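From: Kerstin Rieger
To: Sperling workshop list
Date: 22 June 2024
Subject: Re: Re: two arms and thin paper

Hello all,

thank you for the answers, also those which came off the list. I reply to the one from Ellwood under his lines, so that the thread stays in one piece.

Ellwood wrote:
> I read your note on the envelope task twice and I still don't see
> why you want the two arms to hold the paper at the same time. When
> I did cards on my old single arm I pushed the card against a stop
> and it was fine. Also, did you ever fix the fingers? With the hard
> ones from the Sodham kit I bent every second sheet. And what grip
> force are you running now? You gave only a number from the
> settings page, and this number says nothing to me.

The stop is a good idea and I tried it in the winter. It works for a card which lies flat and must only be moved. My problem is the moment when the paper must stand up and go from one gripper to the other. A thin sheet which is held only at the bottom does what it wants at the top, and the second gripper then has to meet it in a place where it is maybe not. So I now bring the second finger pad in slowly from the side, almost until it touches, and only then I close. 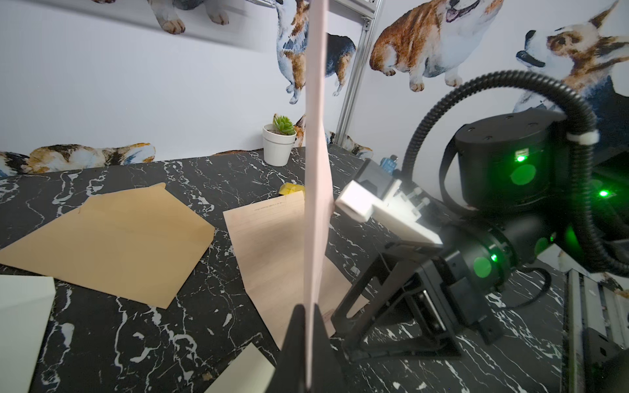
About the grip force, you are right, the number alone is useless. The setting is 30 on a scale which Erex does not explain in the manual. I put a kitchen scale between two blocks and wrote down what it shows, but the values jump so much between two tries that I do not want to publish them. What I can say is that with 80 I get a mark in the card every time, and with 30 I get none, but sometimes the sheet turns a little between the fingers. If somebody has a better method to measure this at home, please write it. I don't want to spend 700 euros for a force sensor which I use one afternoon.

The fingers from the Sodham kit I have still in a drawer. I don't recommend them for paper. For wood blocks they are good.

Then there was the question (I think from two people) how the arms are placed. Both are on the front rail, one in each corner, and they reach from there to the middle. In November I had them further inside and the elbows came too close to each other as soon as both wanted the same envelope. Moving the plates outside cost me some reach at the back of the table, but I need the back only for things which stand there anyway. After the move I had to do the calibration again for both sides. Please don't skip this step – I skipped it once, and the left arm went with the full speed into the table.

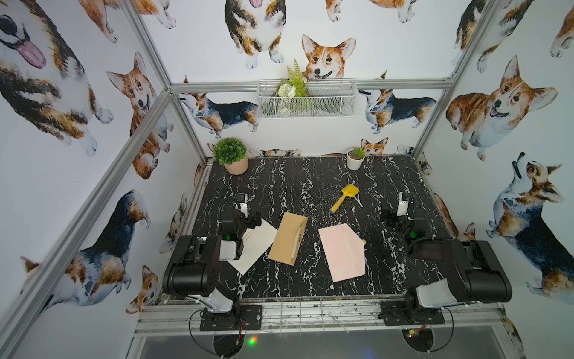 The envelopes should be open before the program starts. I know this is a little bit cheating. To open a flap that lies flat is for me a separate task and I have not a good solution. If the flap is only slightly up, I can go under it with one finger and it comes in most tries. If it is pressed down, I only push the whole envelope over the table. The surface is quite smooth and this doesn't help. Somebody proposed a silicone mat, but then the card does not slide into the envelope so nicely, so I would win in one place and lose in the other.

Two things I want to ask the list:

1. Do you let the second arm wait in a fixed position, or does it follow the first one with some distance? I use the fixed position. It is slow but I understand it.

2. How do you lead the cable near the gripper? Mine makes a big loop, and when the wrist turns far it pulls a little. I turned the clip already two times. A shorter loop was worse.

The motion files are in the usual folder, under "envelope". Please take the second version, in the first one the waiting time at the handover is still wrong. The comments in the file are partly in German, I will translate them when I find the time. If you use other fingers than mine, lower the speed to 80 in the first line before you try, the unit is millimeters per second.

I am not in the workshop next week, but I read my mail in the evenings.

Best regards
Kerstin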